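5.3 Silent Releases

The failure we least expected to write a section on was the one in which the gripper did nothing wrong, by its own account. In the cloth-to-basket task the operator closes the hand-held gripper on a folded cloth, lifts it, carries it over the rim and lets go. The Flestix logger records finger width throughout. On more than 2,000 demonstrations this worked well enough that we stopped watching the videos, a decision we now describe in group meetings as "efficient."

The trouble surfaced when Seul-gi Won trained the first policy on the Porkton set. The policy would approach the cloth with great confidence, close on the air just above it and carry the air to the basket. It placed the air very neatly. Our success detector, which looked only at the finger width and the final pose, gave it full marks.

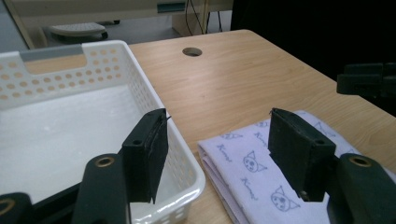

We first blamed the policy, then the camera calibration, then (for most of one afternoon) each other. The fault was in the pads. The foam facing on the fingers compresses under load and recovers slowly, and after long use it does not recover all the way. The width reading for a thin cloth held firmly and the reading for two tired pads pressed against each other had drifted close enough to overlap. The labeling script, written by the second author in July and never looked at again, took anything above a fixed threshold as a grasp.

Uchenna Anozie reviewed 500 demonstrations by hand, with a patience the rest of us did not offer to share. Empty closures that the operator had noticed and corrected were common, and the script had labeled them as successful grasps. The operators had done the sensible thing – open, back off, try again – and we had taught the policy that the first try was the good one.

Figure 7. Cloth and basket on the task table, with the fingers open.
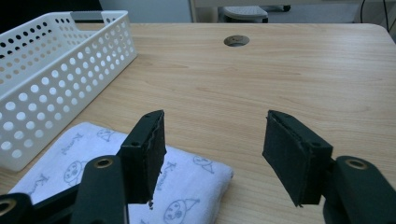
Could the fault have been caught by replacing the pads on a fixed schedule? Only in part: fresh pads restore the margin between the two readings, but the threshold still knows nothing of what is between the fingers, and a thinner cloth would bring the overlap back.

We made 2 changes. The width sensor is now zeroed against a closed, empty grip at the start of every session, and a grasp label also requires that the cloth move with the fingers in the wrist view over the following frames. Jae-in Bae relabeled the full set under the new rule. The retrained policy still misses the cloth at times, but it no longer receives credit for this, and it has lost its fondness for delivering air. The old labels remain on the Stornovow server under a file name that we have chosen not to print.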